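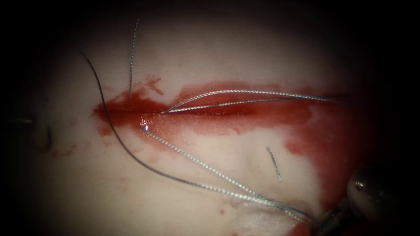

Wivberg Turf and Border Records

README, version 3

Summary
This dataset holds maintenance records for 19 public garden beds and lawns in the Wivberg district. It covers mowing, edging, mulching, watering and plant replacement. There are 554 rows, one for each visit by a grounds crew. Records begin in July, when the Gulley reserve was reopened after drainage work.

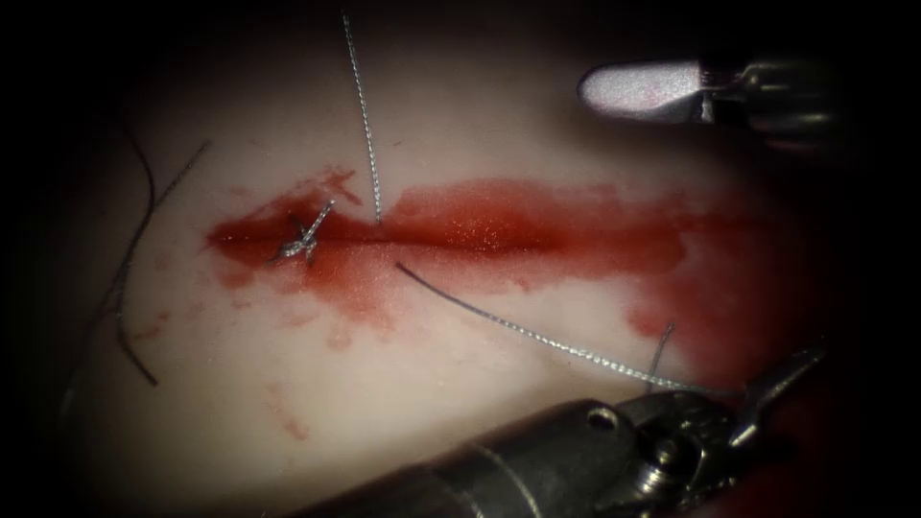

Files
visits.csv – one row per visit, with bed code, task, hours and litres of water applied
beds.csv – area in square metres, soil type, aspect and main ground cover
plants.csv – 185 plantings, with common name, pot size and condition

Known limitations
Watering volumes at Miscombe were read from a shared meter and should not be compared with those from other sites. In 70 rows the hours field is blank. Mulch colour was recorded inconsistently and has been removed.

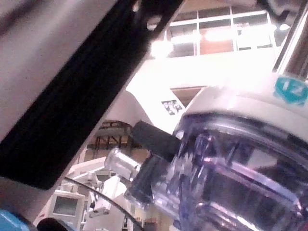

One user of the previous version asked that couch and kikuyu be coded separately, as the two recover from edging at different rates. The codes were split in this release, and the older combined code has been retired.
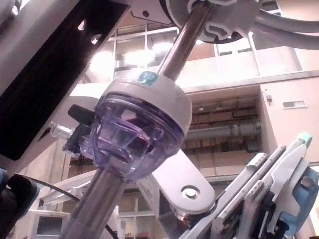 Bed markers follow the Nikzad numbering scheme, with numbers running clockwise from the main gate. Each marker post carries a round tag on its top. Replacement tags should be small and teal-blue, close to the label on the white collar in the photograph, and the printing on them must be dark enough to read from the path. Posts without a tag are entered as "unmarked".

Licence
Free to use for research and teaching, with acknowledgement.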